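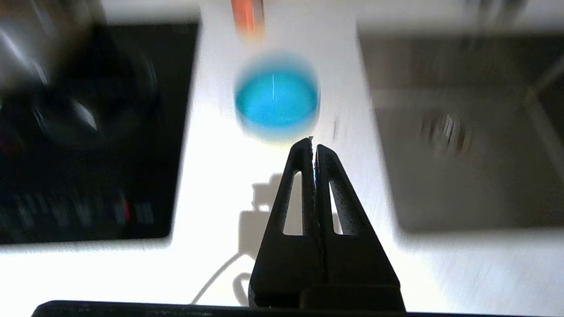 Tuesday, late

Finished the counter tonight. It has been annoying me for two weeks. Everything small in the flat ends up there, and I wanted one clear stretch of white before the weekend. I started at the sink end and worked toward the window.

The round blue thing was the first I had to decide on. I have had it since the Bavwood flat and never used it for the same job two weeks running. For now it stays out. The orange one can stay near it until I find a drawer for it.

Threw out 5 dead batteries (well, put them in a bag for the depot), a bread tag collection and the Pridell warranty card, which expired in September. Kept the spare keys. I don't know what one of them opens.

Ayantu Gebremichael rang while I was wiping down. She is moving to Trodton at the end of the month and wants to know if I'll take her shelves. I said I'd measure first. The wall beside the fridge is 2000 mm to the ceiling vent and hers might be taller than that. She also asked for her colander back, so that's by the door now.

Used the last of the spray. Need more, plus sponges, dish soap and a light bulb for the rangehood. Will stop at Yimer on the way home tomorrow if the bus is on time.

Tea, then bed. The cupboard under the sink is still a mess. Saturday, maybe.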